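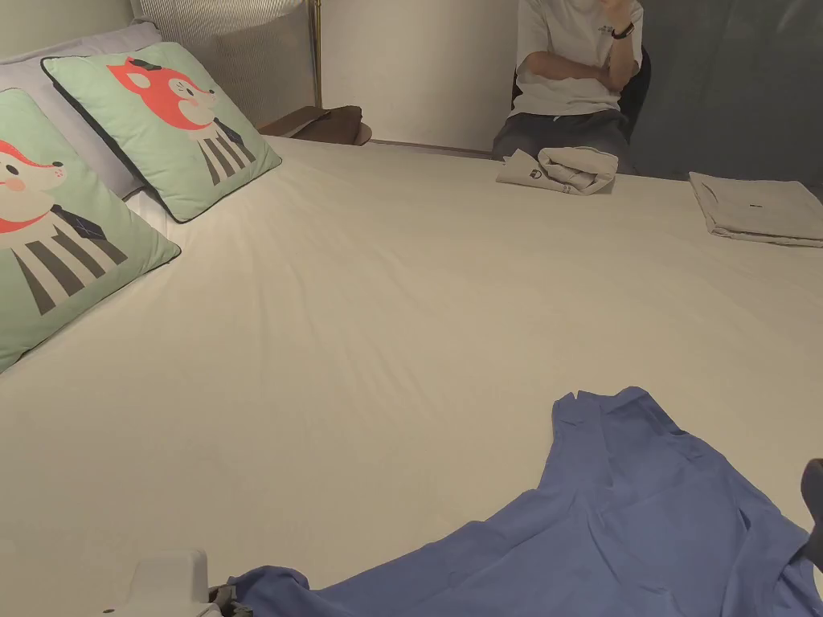 **Ticket 738 - fitted sheet won't stay flat, Gindwood guest room**

I've been told three times now that the fitted sheet on the big bed "just needs a proper tuck", and I don't buy it. I've tucked it. Brisa has tucked it. The Flurkska care page says a correctly sized sheet will lie smooth by itself after one night, which sounds to me like something written by a person who has never made a bed for paying guests. It's the off-white one, and most of it does sit smooth, but there are faint wrinkles fanning out through the middle and again up near the pillows, by the green fox cushions. A guest might not notice. I do, and so did the last review we got in March, which used the word "rumpled".

Opened by: Benvinda Coelho
Status: open
Category: linen / bedding
Room: upstairs guest room, the one with the grey ribbed headboard

**What I want:** either a sheet that fits this mattress, or someone to show me in person how this one is meant to.

---

**Reply - Brisa Medrano**

Hi Benvinda, could you try the following before we order anything:

1. Take the sheet right off and check the label is at the foot.
2. Do the head corners first, then the foot.
3. Pull from the sides, not from the top.
4. Check the mattress protector hasn't bunched underneath.

My guess is number 4. The Brulteser protectors creep.

---

**Update - Benvinda**

Did all of it. Comments in order.

The label was at the foot. It was at the foot the first time as well, for the record.

Head corners first made no difference I could see. I know it's what everyone says. I then did it foot first to be fair to both methods and it came out the same.

Pulling from the sides got rid of the wrinkles for as long as I was holding on. I let go, went downstairs for the pillowcases, came back and the middle had gone again.

The protector is a different matter and I'll give you half a point. It had shifted toward the wall side and there was a ridge under the sheet. I flattened it and the ridge went. The fan of creases didn't, so whatever the protector was up to, it wasn't the whole story.

---

**Reply - Brisa**

OK. Is it the same sheet that went through the hot wash with the towels? Could have shrunk.

---

**Update - Benvinda**

It's possible, but I'd want to see it before I believed it. A shrunken sheet pops off at the corners, doesn't it? This one has never come off a corner. If anything there's slack in it. I laid it on the landing floor against the spare from the linen cupboard and lined up the seams, and the two matched as near as I could get them with elastic edges. The spare hasn't been near a hot wash.

So I put the spare on. Same creases, same place.

That to me says it's either the model of sheet or the mattress. I rang Pappas, where we bought the mattress, and was on hold for 4 minutes before a very cheerful fellow told me all mattresses "relax". He couldn't say by how much. He suggested a topper, and he also happens to sell toppers.

---

**Reply - Brisa**

Don't buy a topper yet. Can you measure the depth in the middle and at one edge? And what does the label say about pocket depth?

---

**Update - Benvinda**

The label says "deep" and gives no number. I've written to Flurkska asking what they mean by deep (their reference 218) and so far have had an automatic reply thanking me for my interest in sleep.

I had a go at the depth with the sewing tape. Hard to do alone on a bed that size, but the middle looks a touch lower than the edge. I'm not putting a figure on it until someone's holding the other end. If it really is dipping, no sheet is going to lie flat over it and all this tucking has been a waste of a morning.

For now I've ironed the top third in place with the sheet on the bed, cool setting. Cushions off first, obviously. It looked better. I'm not calling that fixed - it's a cover-up, and I'm not doing it every changeover.

---

**Reply - Brisa**

I'll bring the long tape and we'll do it together. If the middle's low we rotate the mattress head to foot and leave it a fortnight before spending anything.

---

**Update - Benvinda**

Fine. I doubt rotating will do much, it was turned last winter and I don't recall an improvement, but it costs nothing. Please leave the ticket open. The last one about this bed was closed as "resolved by user" and the user was me, and I hadn't.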